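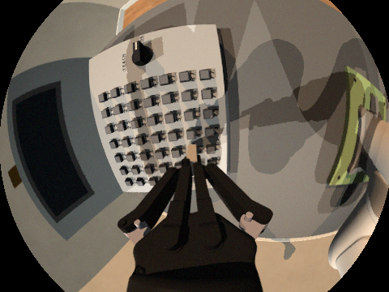
Control panel with rotary knob, rendered view.

Civach: a corpus of written promotion for atrocity documentaries

Version 2

Summary

Civach contains 662 short texts which were written to make people watch a documentary film about mass violence. They come from blog posts, forum threads, newsletter pages and the text under online videos. The films speak of massacres, disappearances, secret graves, forced labor, war crimes and similar matters. The films themselves are not in the corpus, only the words that people used to recommend them or to warn about them.

Inside the texts we marked 2,674 claims. A claim is for us a piece of text that says something about the world which could in principle be true or false. "Hundreds were killed in the valley" is a claim. "You must see this film" is not.

The corpus was started at Sasedmont, in a reading group on political persuasion, and is now kept by the Emside text archive. The language is English. Many of the texts were written by people for whom English is a second language, and we left their spelling as it was.

Why we made it

There is a lot of material for work on false news, and most of it is built from news articles or from very short messages. The promotion text of a documentary is a different animal. The author usually did not make the film. Often he or she has watched it the night before and is still shaken. The text takes numbers from the film, rounds them up, adds a comparison with some other crime from history, and ends with a request to share. Somewhere between the film and the post a "may have been" becomes "was". We wanted to be able to look at this step.

We also want to say clearly what the corpus is not made for. Many of the events described did happen, and real families stand behind them. A text that exaggerates may be speaking about a true crime. Please do not read the label "overstated" as "nothing happened".

Files

texts.tsv — one row for each text, with an identifier, source type, month of posting when it is known, and the full text after cleaning
claims.tsv — one row for each claim, with start and end position, type and strength label
films.tsv — titles replaced by a code, country of the subject matter, length class (short or feature)
guidelines.txt — what the annotators had in front of them
changes.txt — differences from the first version

All files are UTF-8 with tabs between the fields. There are no quotation marks around fields. If your program adds them by itself when it opens the table, positions in claims.tsv will no longer fit, so please switch this off before you begin.

Fields in claims.tsv

text_id: points to texts.tsv
start, end: positions in characters, counted from zero, the end position is not included
type: quantity, agent, method, motive, cover-up, comparison
strength: plain, hedged, overstated, unclear
in_film: yes, no, not checked
note: free text, often empty

The type "comparison" needs a word. Authors of such texts like very much to say that one crime is worse than another crime, and they name a war or an armed group that the reader already fears. We mark the whole comparison as one claim, even if there is a number in it. In the first version the number was marked separately and this gave overlapping spans, which several users found difficult.

The type "cover-up" is for statements that somebody hides the facts: the press, a ministry, a church, "they". If the one who hides is not named, the claim still receives this type, and the note says "no agent".

How the texts were collected

We began with a list of films and searched for pages that mention them. A page was taken if it had at least one full paragraph in which the author addresses the reader about the film. Pages from shops and from cinema programs were left out, and so were reviews in newspapers, because they are written under other rules.

Many pages were cut in the middle by the website that showed them, with dots at the end. We kept these. The field source_type has then the ending "-partial". For work on how such texts close, use only the rows without this ending.

Cleaning was light. Menus, cookie notices and lists of tags were removed. Capital letters for shouting stay as they were, also rows of exclamation marks. Names of private persons were replaced by PERSON, and this includes victims who are not widely known. Names of places we kept, except where a village is so small that the name would identify a family.

Annotation

Every text was read by 3 annotators who worked apart from each other. After this they met and discussed the cases where the labels were different. The final label is the one from the discussion. The separate labels are available on request, but they are not in the main files, and we ask you to give a reason when you write.

Quantities caused few problems. Motive caused many. When an author writes that killings are done "for the old gods" or "for the stock market", is it meant as fact or as a figure of speech? The guidelines say: if the text gives any support for it, even weak support, take it as fact. If it stands alone as one strong phrase, choose "unclear". We are not fully happy with this rule but we did not find a better one.

The label "overstated" is given only when the annotator has seen the film and the text says clearly more than the film says. For films that we could not obtain, the label is never used, and in_film is "not checked". This makes the share of overstated claims look smaller than it probably is. Please keep it in mind before you print a percentage.

Annotators could stop at any moment, and could refuse a film. Some of the films show dead bodies for a long time without any warning. We planned short sessions and never late in the evening — this was a wish of the annotators and it was a good one.
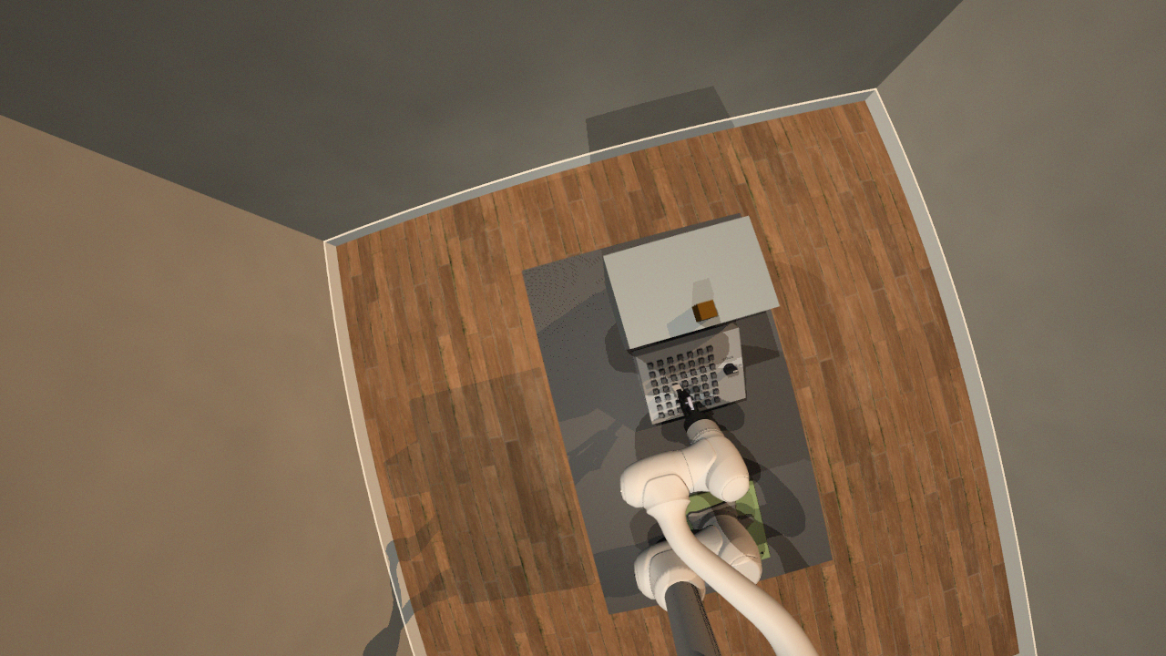
Verbruggen objected to the first version that "overstated" judges the author of a post when very often the film itself is the one that overstates, and the poor blogger only copies it with care. A corpus with this label, the letter went on, will teach a classifier to blame the last person in the chain.

We think this is correct. The label compares the post with the film and does not compare the film with the facts. We could not do the second comparison. It would need court files, forensic reports and people who can read them, in many countries. In version 2 the guidelines say this at the beginning and the column in_film was added, so that a user can separate the two cases where a claim is strong: the post follows the film, or the post goes past it. We did not change the name of the label, because older scripts depend on it, but in your own writing you may prefer "stronger than source".

Known problems

The films about Latin America are too many in comparison with other regions. This comes from our starting list and says nothing about where crimes take place.

Month of posting is missing for most of the forum texts. Where it is present, it is the month which the page showed, and some websites show the month of the last change. One group of texts says July, all from the same website, and we believe that this was the month when the site moved to a new system. Do not use them for anything with time.

Some texts are copies of each other with small changes. We kept one from each family of copies when we noticed it. There are surely others that we did not notice. For training and testing, please split by film code and not by text.

Irony is not marked. There are a few texts which make fun of this style, and an annotator cannot always tell.

The word "holocaust" appears in many comparisons. We discussed a separate label for this and decided against it, but you can find these texts with a simple search.

Recommended and not recommended uses

Good uses are the study of hedging and how it disappears, the detection of claims in emotional text, teaching in courses on media, and tests of whether a summary program keeps the "may" and the "allegedly" of its source.

Please do not use Civach to rank countries or groups by cruelty, to decide if a given crime took place, or to remove posts from a website without a human reader. A system trained on these labels will react to angry words, and relatives of missing people have good reason to be angry.

Sensitive content

The texts contain descriptions of killing and of torture. A smaller part contains hateful statements about religions and peoples, and we did not remove them because they belong to the way in which such films are promoted. If you show examples in a class, choose them in advance. The file films.tsv has a column "severe" that can help with the choice, although it was filled by only one person and is not complete.

Access and terms

The tables are given for research and teaching after a short request to the Emside archive. Write in the request what you plan to do, a few sentences are enough. The texts remain the property of their authors. The annotations can be used freely if the source is named as "Civach, version 2".

If you find your own text in the corpus and do not want it there, write to us with the identifier or with the first line of the text. We take it out at the next update and we do not ask for a reason.

Changes from the first version

Comparison claims are now one span.
Column in_film added.
Names of small villages replaced.
Wrong positions repaired in texts that contain the long dash.
The file with web addresses was withdrawn, as too many of the pages are gone and some of the addresses now lead to advertising.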